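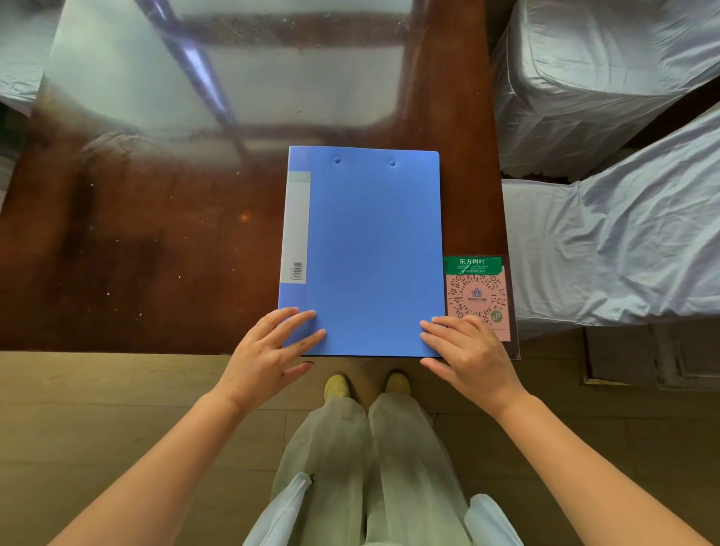
Rekar, September 2024

4. How a menu goes out of date

4.1 The single price

Most writing on café menus treats the menu as a piece of persuasion. The reader is led by the eye to the dear item, made to feel that the second dearest is modest, and so parted from their money. We do not doubt that this happens in places that can afford a consultant. In the 40 independent cafés we visited, the menu was more often a piece of filing. It had been written once, with care, by someone who had then gone back to making coffee.

Our interest in this section is what happens to it afterwards. We collected 236 menus, counting wall boards, printed cards, bound menus and the sheet taped beside the till, and compared each with what was charged when we ordered from it. The method is simple and was popular with the research team, two of whom no longer sleep before midnight.

The first pattern is that prices move in blocks. Owners seldom reprice a latte. They reprice coffee, as a class, and leave tea alone until it becomes embarrassing. Where the menu is laid out with one price to a column the block is built into the page: Figure 4 gives coffee at ¥18 and milk tea at ¥16, and under such a scheme an espresso bar's whole theory of milk costs has to live inside one number. Where each drink has its own price, owners told us they had meant to treat them separately and then, on the evening itself, added the same amount to everything.

Mahlet Yimer, who carried out the interviews, asked each owner how they had arrived at their most recent increase. The commonest answer was that a nearby café had gone first. Five owners on the same street in the Vachon quarter each named a different neighbour as the leader, and the chain, when drawn out, was a circle. We have not been able to work out who raised the price of a flat white in Vachon and have stopped asking, as it was beginning to cause feeling.

4.2 Correction in place

A menu that is wrong can be reprinted, corrected by hand, or explained aloud. Reprinting is what owners say they do. Correction in place is what the paper shows. We logged 641 separate corrections across the sample: stickers over old prices, stickers over stickers, ballpoint, correction fluid, and one item at the Sellent that had been removed with scissors, leaving a neat window through to the desserts.

Correction in place follows the materials. A chalkboard invites small and frequent changes and tends to be right. A laminated card invites none, and the older ones in our sample were wrong in nearly every line. A loose sheet in a plastic sleeve ought to do best of all, being the easiest to swap, but it did no better than the laminated card. The sheet can be replaced in a moment provided that somebody has the file, and the file was very often on a laptop belonging to a nephew.
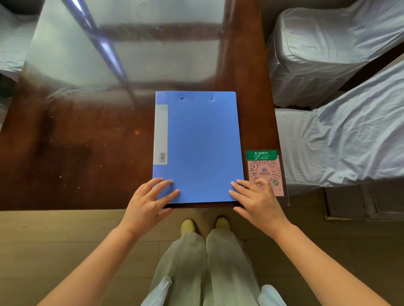 The nephew deserves more attention than the literature has given him. In 14 interviews the person who had typed the menu was a relative who no longer lived nearby. Owners in this position could change the drinks, the staff, the opening hours and in one case the name of the business, but not the font. Several had come to regard the menu as something like the weather. Joon-young Ok has suggested calling these orphaned menus, and we adopt the term here over the objections of one reviewer, who felt it was unkind to the nephew.

Orphaned menus age in a recognisable way. First the prices are stickered. Then one drink is withdrawn, and a line is drawn through it. Then a new drink arrives and is written in the margin, usually at an angle and with more enthusiasm than the rest. By the time there are more drinks in the margin than in the columns, customers have given up on the page and ask at the counter, where they are told what the menu would have said.

4.3 Spoken menus

This third route, explaining aloud, is the hardest to count and may be the largest. Staff at most cafés had a stock phrase for it. "Ignore the back" was common. So was "it's all gone up a bit", delivered before the customer had chosen anything, which seems a poor moment for it but caused no complaint that we saw. Aroha Tawhiri sat near the till in six cafés for a full working day each and noted every spoken amendment. The same barista might amend the same line dozens of times in a shift without it occurring to anybody that a pen would be quicker.

We put this to the staff. Their view was that the menu was the owner's, and that writing on it would be a liberty. The owners' view was that staff were welcome to write on it and they could not think why they didn't. Neither group had raised the subject with the other. We considered introducing them, and decided that this would spoil the October visits. 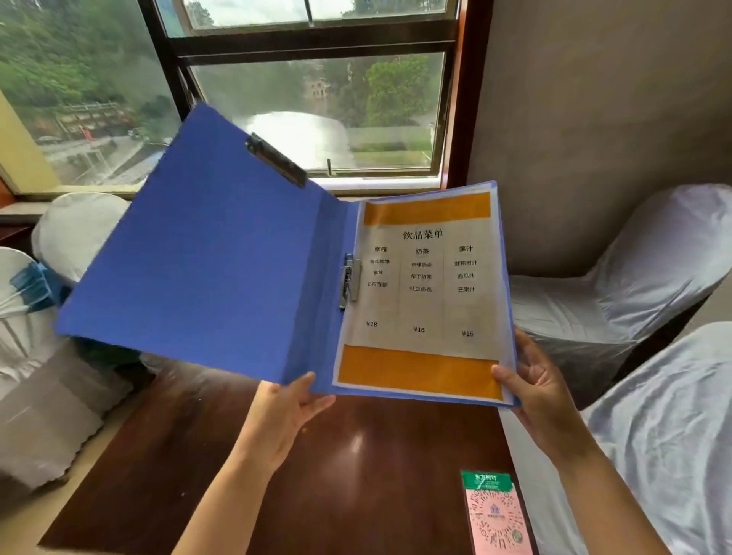
Spoken amendment also has a cost that falls on the shy. Regular customers know that the hot chocolate is off and that the small size was dropped. A stranger reads the page in good faith, settles on something, rehearses it in the queue and is refused at the counter with people behind them. In the exit slips, strangers who had been refused a first choice mostly reported ordering a black coffee, which several of them did not like.

4.4 Limits of the sample

All 40 cafés are independent and all of them agreed to be visited, so the truly ashamed are missing. We also ordered from the menus ourselves, and by the second visit some owners had guessed what we were up to. At Nurnotis, the smallest café in the study, the menu had been freshly printed for our return and was correct in every line except the date.

Isabelle Sandhu recoded a portion of the corrections without sight of the first coding, and the two agreed well on everything but ballpoint. Disagreements there turned on whether a mark was a price or a cup ring. Jaxon Thibodeau's ruling, that a ring counts as a correction if the staff treat it as one, was applied throughout, and it affects two menus.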